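Search this site
Enter keywords Go

Emptying and Sorting Plastic Drinks Bottles Before Collection

Guidance for staff and users of the Camdale building

1. Purpose of this page

This page sets out the agreed method for dealing with plastic bottles at Camdale. It applies to the ground floor kitchen, the meeting rooms, the Fitness suite and the workshops. It replaces the single sheet that used to be pinned above the kitchen sink, which should now be taken down wherever it is still found.

The method is short and may be followed by one person. A tray of 16 bottles takes less than half an hour from start to finish, including wiping down. Anyone who has not done it before is asked to read to the end of the page first, as the order of the steps matters more than the speed.

The building sends out more than 500 bottles in a normal month. In May two full sacks were returned to us by the contractor with liquid still in the bottom, and both had to be opened and sorted a second time. The steps below are intended to prevent a repeat.

2. What you will need

-- A flat table with a wipeable top. A pale surface is preferred, as spills show up on it at once.
-- One tall, open container for waste liquid. It should be steady when full and wide enough at the top to take the neck of a bottle without touching the sides.
-- One sack for bottles and one small tub for stray labels and broken caps.
-- Two cloths, one damp and one dry.
-- Disposable gloves, if you prefer to wear them.

Do not use a drinking cup or a food tub from the kitchen cupboards as the waste container. The containers kept for this task are stored under the sink and are marked on the base. Please return them to the same shelf.

3. Preparing the table

Clear the table of papers, bags and electrical items. Place the waste container towards one side, within easy reach of the hand you will pour with, and leave the rest of the surface free for bottles. A container in the middle of the table will sooner or later be knocked by a sleeve.

Lay the bottles down on their sides, with space between them. Standing them up in rows looks tidier, but a light, part-empty bottle is easily tipped over, and one will often take its neighbours with it. If the table has no raised edge, keep the bottles a hand's width from the front.

Bring only as many bottles to the table as will lie on it comfortably. The remainder should stay in the crate on the floor.

4. Emptying the bottles

Step 1. Pick up one bottle and check that the label agrees with what is inside. Water bottles are sometimes refilled with squash, cleaning fluid or something else. If the contents have a colour or a smell you did not expect, replace the cap and follow section 6.

Step 2. Remove the cap and put it down beside the container.

Step 3. Turn the bottle fully over, so that the opening points straight down into the container, and hold it there. A bottle held at a slant empties in gulps and tends to splash.

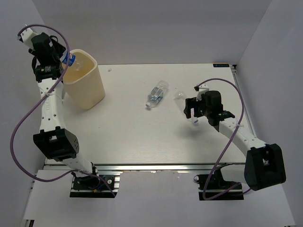 Step 4. Wait until the flow has stopped, then count slowly to five. The last of the liquid gathers at the shoulder of the bottle and comes away late. A gentle shake is acceptable provided that the neck stays below the rim of the container.

Step 5. Keep an eye on the level. The container should be carried to the sink when it is half full and no later. Still water may be poured away directly. Fruit juice and fizzy drinks should be followed by cold water from the tap for a few moments, otherwise the sink becomes sticky and attracts flies in warm weather.

Step 6. Put the emptied bottle down on the opposite side of the table from the full ones. Do not put the cap back on yet.

Where two people are working together, one should pour while the other brings the next bottle forward. Two people should not pour into the same container at the same time.

5. Sorting what is on the table

Not everything that arrives in the crate is a drinks bottle, and not every drinks bottle is empty. Before anything goes into the sack, look over the table and put each item into one of the following groups.

(a) Clear bottles in good shape. Press the air out from the base upwards, then screw the cap back on tightly so that the bottle stays flat. Caps of any colour may go in with the bottle.

(b) Bottles already crushed. Leave these as they are. There is no need to straighten them, but if the cap is on, it should be loosened and the bottle held over the container for a moment. A surprising amount of water can remain in the folds.

(c) Bottles with labels. The present contractor, Drirkix, accepts labels left in place. Loose labels should go in the tub and afterwards into general waste.

(d) Small coloured bottles with something solid in them, such as sweets, tablets or beads. These must be kept apart from the others and must not be tipped into the liquid container under any circumstances. See section 6.

A bottle that is still sealed and full should be returned to the kitchen shelf if it is in date. It should not be emptied simply because it has been put in the crate. 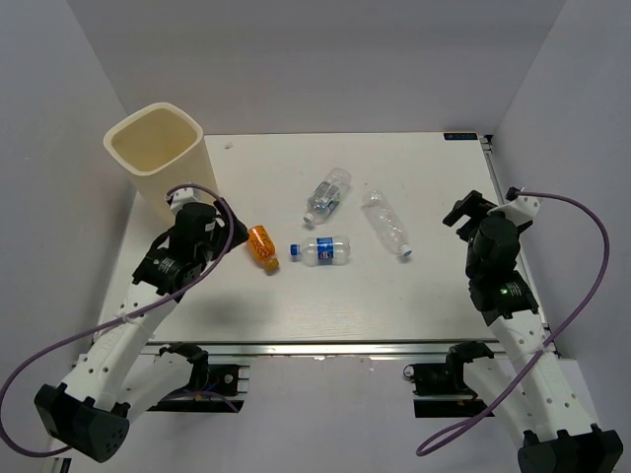
6. Items that need separate handling

Small bottles with solid contents. Leave the cap on. Put the bottle in the lost property tray at reception if it may belong to someone. If the contents could be medicine, hand it directly to the duty manager. It will be kept in the locked cabinet and taken to a pharmacy if it is not claimed. Do not open it to find out what it is.

Unknown liquids. Close the cap, stand the bottle upright in the red crate and tell Gaurav Sachdeva in the site office (room 19). Liquids that cannot be identified are not to be poured down any sink in the building.

Glass. Glass is collected from the yard door and has its own bin there. It should never be placed in the bottle sack, even when wrapped.

Sports bottles and flasks. These are nearly always left behind by mistake, above all in the Fitness suite. Rinse them once and place them in lost property, where they are kept for 42 days.

7. Finishing off

Empty the waste container for the last time, rinse it with hot water and leave it upside down on the draining board. Wipe the table with the damp cloth and then the dry one. Pay attention to the corners and to any edging or rail, where drips collect and dry into a ring.

Tie the sack with a single knot, leaving enough at the top to hold. Sacks are to be taken to the cage behind the Kandpal wing before 4 pm. The cage is locked after that time, and sacks must not be left outside it overnight.

Enter the number of sacks on the sheet by the yard door. The number of individual bottles is not needed.

8. Common difficulties

The cap will not turn. Use the rubber grip in the kitchen drawer. Please do not pierce the bottle, as the cut edge can tear the sack.

The bottle springs back after it has been pressed. The cap was put on too late. Press again and keep one hand on the bottle while the other turns the cap.

There is liquid in the sack. Move the bottles to a fresh sack one at a time, checking each as you go, and put the wet sack in general waste.

The container smells. Leave it to stand with hot water and a spoonful of bicarbonate of soda for an hour, then rinse. If this does not help, ask the site office for a replacement.

9. Questions about this guidance

Questions should be sent to Pankaj Rastogi, Facilities, who keeps this page up to date. Requests for extra sacks or containers should go to the site office and should state the room in which they are needed.

Comments (4)

R. from second floor
Is it really all right to leave the labels on? The previous contractor sent round a notice saying the opposite and we have been peeling them off ever since.

Pankaj Rastogi
Yes, labels may be left on. The earlier notice no longer applies and may be thrown away.

Meeting room bookings
Could a spare crate be kept outside the large meeting room? After the morning sessions we are carrying armfuls of half-full bottles down the stairs and some of them leak.

tess_m
The bit about counting to five is worth doing. I used to stop as soon as the pouring stopped and the sack was always damp at the bottom. Also the hot water in the kitchen is slow to come through, so start the tap before you wipe the table.

Contact Facilities | Accessibility | Copyright Camdale | Back to top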